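4.2 Small-item tidying on soft surfaces

Most of the failures we logged came from this group of chores, so it gets its own section. Wiping and drawer closing (Section 4.1) happen on hard, flat things that stay put. Beds don't. A bed is also where people leave stuff, and a tidying machine that can't deal with a bed isn't much use in a home.

Setup as before. Demonstrations recorded with the Plornum hand-held gripper, policy trained on the Adine split plus our own 2000 bedroom and living room recordings, then run on the Boteck arm. No depth sensor. Camera sits at the wrist, wide lens, same as during collection. We did not clean up the rooms or change the bedding, and lighting was whatever came in the window. Three chores scored: put a small item in an open container, put a lid on a container, move a container clear of the bedding. Each trial capped at 40 seconds. A trial counts only if the item ends up where it should and the container is still upright. Earlier work often drops the second condition. We think it matters, a person would not call it done if the box is on its side.

Beads and chains were the hardest items by a good margin. They have no fixed shape, they slide over themselves, and when the fingers close a little high they come away with nothing or with one loop that drops on the way over. Fig. 6 is typical of the starting layouts: a string of amber-orange beads in a loose pile on a striped sheet, an open tin standing in a dip in the fabric, and a round lid with a blue cartoon print lying well off to the right. 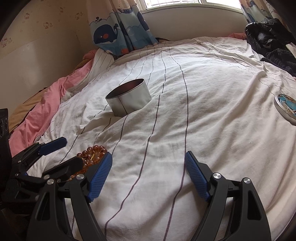 Fig. 6. Wrist view, bead-string layout. Jaws open, tin upright on the sheet.

Two things about layouts of this kind. First, the sheet. Pressing down to get under the beads pushes the fabric down too, and anything standing nearby can lean. Our policy learned to press because pressing works on tables, where most of the Adine data comes from. On a mattress the same motion goes deeper then it should and the folds move with it. Second, distance. The lid is a long reach from the beads, near the side of the view where the lens bends straight lines the most, and the policy is clearly worse at judging position out there. Reaches toward the edge tended to stop short. A second look from closer in fixes most of this but costs time.

Results. Out of 676 trials on soft surfaces, 129 ended with a tipped container, and that is the largest single cause of failure. Missed grasps next. Time-outs third, nearly all on the lid chore. Rigid items (blocks, bottle caps, toy cars) went in fairly reliably once the grasp was good. Soft cloth items were in between, easy to pick up, awkward to let go of over a narrow opening.

We tried a few cheap fixes. Slower approach: helps with tipping, hurts on time, roughly a wash overall. Finger pads with deeper ridges: no clear change on beads. Adding the Mussa recordings, which have more beds and sofas in them: the best of the lot, with fewer hard presses and more sideways scooping. The scooping was not something we asked for. It shows up in the Mussa demonstrations because people do it naturally, sliding one finger under and closing late. We didn't have arm time before December to rerun every chore with this mix so the table reports the base model only.

Clutter away from the work area mattered less than expected. Crumpled blankets, clothes piled near the edge of the bed, printed curtains, patterned wallpaper. All of these are common in the recordings and the policy mostly ignores them. Exception is clothing that touches the target item, which it will sometimes grab along with it and carry over to the container. We count that as a failure even if the item goes in.

So can the machine tidy a bed yet. For rigid items and a wide container, some of the time, slowly. For a string of beads and a tin, not at a level anyone would want to rely on. A person doing the same chore with the hand-held gripper, which gives up most of the sense of touch, still finishes well inside the cap, so the gripper alone does not explain teh gap. We come back to this in Section 5, where the same gripper is used with contact sensing switched on.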